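Free plate racks for Mirklow tenants, but will they save any water?

22/11/2020

Tenants in Mirklow are to be offered a free dish rack in the new year, as part of a push by the housing firm Arango to get people washing up by hand and leaving their plates to dry in the air. The firm has ordered 4000 of them. It has yet to explain how a rack changes what goes on in the sink.

The rack is called the Ilano and is made by Briteck. It is a long, low thing in black plastic that holds plates on their edge, and anyone who has owned a dish rack will know what to do with it. Arango's leaflet is more excited. It calls the Ilano "a new way to wash" and says that a household using one could save up to 40 litres of water a week.
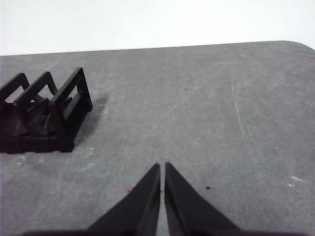

Where does the water saving come from?

Arango says people who have a proper place to stand their plates will stop leaving the tap on while they look for one. The figure comes from a trial in homes owned by the firm, in which tenants were given a rack and asked to write down how they washed up.

The trial ran for four weeks. There was no second group of homes doing the same thing without a rack, and the tenants were also given a plastic washing-up bowl and a sheet of advice on using less water. Arango did not read the water meters. When we asked how much of the saving was down to the bowl, the firm said the rack and the bowl "work together as a package". The bowl is not part of the January offer.

Hernán Urrego, who runs the scheme for Arango, said the racks had been popular and that it would be a pity to get lost in the numbers. "People wash up more often when the plates have somewhere to go," he said. "They told us that themselves. We are not saying it is a scientific paper."

The leaflet does not say that either. It gives the figure in large type on the front, next to a drawing of a glass of water, and mentions the trial on the back in type that is a good deal smaller.

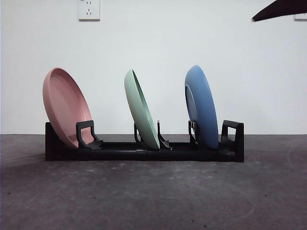 There is also the matter of what people in Mirklow eat from and drink out of. The leaflet talks about plates and very little else. Mugs get one line, pans get none, and cutlery is to be dried "as you do now". Tenants who already own a rack will be able to turn the offer down, although the form that goes with it has no box for doing so. Arango says they can ring up.

Tuncay Yaman, who lives in one of the firm's flats and took part in the trial, still uses his Ilano and has no complaint about it as a rack. He is less sure about the rest. "I was told to fill a bowl and turn the tap off, so I filled a bowl and turned the tap off," he said. "That's what saved the water, if anything did. You could have given me a tea towel." He would sooner the firm had spent the money on his kitchen tap, which he says he has reported four times.

Arango said it did not discuss single repairs but that all reports were looked at. It would not say what it is paying for each rack, and Briteck did not reply to our questions about price or about how the plastic should be recycled once a rack is finished with.
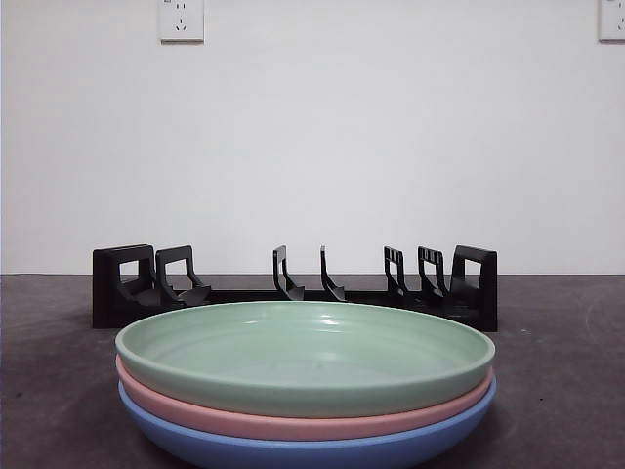 Space may turn out to be the bigger argument. Many of the flats on Arango's list have a short worktop with a cooker at one end, and the leaflet gives no measurements. The form only asks tenants to tick a box saying they have "a suitable surface". The Ilano's base runs in one straight length, with a tall, boxy upright standing at each end, so it will want a clear stretch of worktop to itself. The uprights in between are not evenly placed, and there is a wide gap on either side of the middle pair that the leaflet never mentions. Mr Urrego said tenants would "find their own way of using it", and that those with very small kitchens could keep it on a windowsill. He had not tried this.

The first racks are due to go out in January, starting with homes near the firm's Mirklow office. Arango says it will ask tenants how they are getting on with them later in the year. It has no plans to read the meters then either.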